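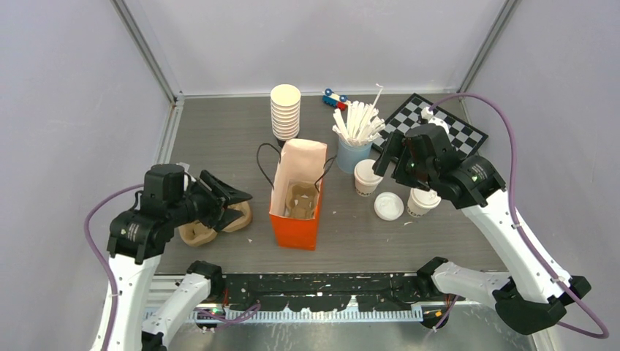 Tollolska Bill Tracker: data card

Every education bill put before the Tollolska regional assembly in one session, in one tidy table! There are 465 bills, and 177 of them reached a committee vote. School transport, exam dates, teacher pay, library hours, it's all in there.

Files
bills.csv: one row per bill, with title, sponsor, stage and last action
votes.csv: one row per recorded vote
topics.csv: 67 topic labels, and a bill can carry several

How it was made
Kimie Nomura copied the stages from the assembly's public journal. Randi Eide and Itsuki Ebihara added the topics by hand and argued happily over "funding" versus "budget" (both stayed in).

Known gaps
49 bills have no sponsor listed. Amendments are missing before December, and we'd love help filling them in. Withdrawn bills keep their last stage, so check the withdrawn column before you count anything.

Corrections are very welcome, even tiny ones! Send them to Kimie with the bill number and the journal page.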